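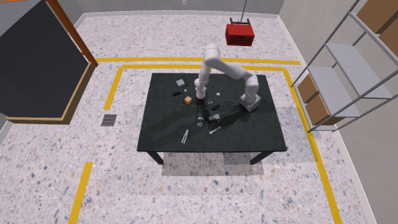 Drawing shadows on a tabletop: a beginner's guide in pencil

Posted 13/02/2018 in Drawing

I love drawing shadows. I used to leave them till the end and scrub a bit of grey under everything, and my cups and boxes all looked as if they were floating. Once I started drawing the shadow at the same time as the object, everything sat down on the table with a satisfying thump! If you can draw a box and a tin can, however wobbly, you can do this in an evening.

What you'll need

An HB pencil, a 2B and a 6B. I use the Sastry ones because the 6B is lovely and dark without being waxy, but any make is fine.
Paper with a bit of tooth. My pad is a Skistel, 273 gsm, which puts up with a lot of rubbing out.
A putty rubber.
One lamp you can move.
A few plain objects: children's building blocks, a cotton reel, a matchbox, a cork.

Turn off the ceiling light and draw the curtains if it's still daylight. Two lights give you two sets of shadows, and that's great fun later on but maddening on your first go.

Step 1. Put things down without arranging them

Scatter your blocks. Leave gaps between some of them and let others nearly touch. Lay at least one round thing on its side, as its shadow does something quite different from a cube's. Then sit so you're looking down at the table at a slant, with your eyes well above the tallest block.

Step 2. Find the edges of the table

Draw the tabletop first, very lightly with the HB. It won't look square from where you are. The far edge will be shorter than the near one, and the sides will lean in towards each other. Hold your pencil out at arm's length to check the angles (close one eye, it really helps). Get this shape right and you have a floor for everything else to stand on.

Step 3. Block in the objects

Keep them simple. For a cube, draw the top face, then drop the upright edges straight down and join them along the bottom. For a cylinder lying down, draw the oval at the near end, then two long lines going back, then the curve of the far end. No shading yet!

Step 4. Mark where the light is

Make a small cross on your paper, or on a scrap taped beside it, for the lamp. Make a second cross on the table directly underneath the bulb. People often skip this second one, and it's the one that tells you which way each shadow runs.

Step 5. Draw the shadow shapes

From the cross on the table, rule a faint line through each bottom corner of the block and out the other side. Now rule another line from the bulb through the matching top corner. Where the two meet is the tip of that corner's shadow. Do it for each corner, join the tips up, and there's your shadow. It feels like a magic trick the first time.

With tall things the shadow can run right across the table and climb over something smaller. Follow it up the side of the little block, across the top, and down again. Those bends do more to show the form than any amount of careful shading.

Step 6. Put in the tone

Start with the 2B and fill all the shadow shapes with one even grey. Then squint. The darkest part is nearly always right where the object touches the table, so go in there with the 6B and press a bit harder. Let the tone get lighter and the edge softer as the shadow moves away.

A dark tabletop needs a different order. Lay a middle grey over the whole top first, going round the objects, and then work the shadows in on top. They'll be subtle, and you'll want to overdo them. Try not to! 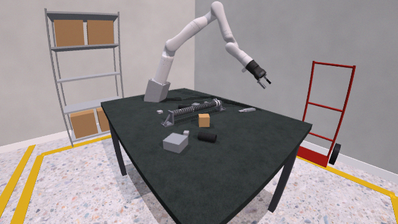

One reader wrote in to ask what to do when the shadow has no clear edge at all, and said that every line she ruled in step 5 looked far too hard once it was inked. My answer is to leave the ink off the shadows altogether. Rule your lines so faintly you can barely see them, shade just past them, then dab the outside edge with the putty rubber. A big lamp or a cloudy window gives a soft edge, and a small bare bulb gives a crisp one, so you can also change the lamp and have another go.

A few things to try next

Move the lamp lower and draw the same blocks again on the same sheet.
Draw the shadows only and leave the objects as white gaps.
Swap the plain table for a striped cloth and watch the stripes carry on through the shadow.
Set a timer for 3 minutes and see how much you get down.

I did the timed one all through May on the train between Lendlow and Skivstead, mostly salt pots and sugar packets in the station café, and filled a whole sketchbook. Some pages are dreadful. A few I'm really proud of, and they're nearly all the quick ones.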